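Work Shirt Check - Tatolthorpe crew, before the June rotation
Checked by: Chelsea Garside
Date: 15/03/2025

Collar - OK. A bit rumpled, but the points are sound and the stitching holds.

Cuffs and hems - OK. I tugged on both cuffs pretty hard and nothing gave!

Buttons - OK for now. I do wish we'd get spares with every order (Jayson Umali, I'm looking at you).

Pocket flaps - OK. Flaps have to lie flat, or they snag on the Darero racks.

Green long-sleeved shirt, on the bed for folding

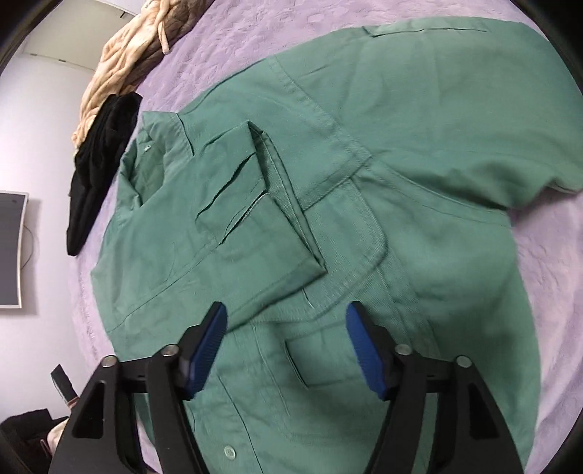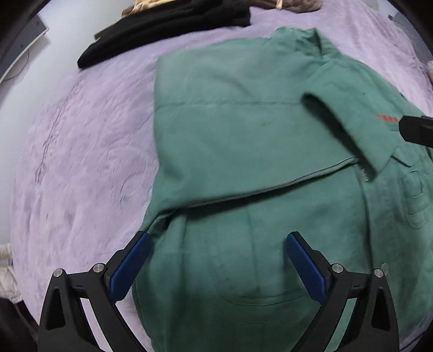 Seams - OK. I ran my thumb down every one, yoke included - slow, but it's how I caught the split on that old one from Gerudau.

Sleeve length - OK. Past the wrist with arms out, same rule as always.

Wash count - not recorded. Please, please write it on the tag! We retire them at 300 and I can't guess.

Folding - sleeves in first, then the top down over the bottom. Don't roll them, the collars come out awful.

Result: pass, goes in the Cabanatuan bag. Jayson still owes me 10 more to look at, so I'll do those when he drops them off.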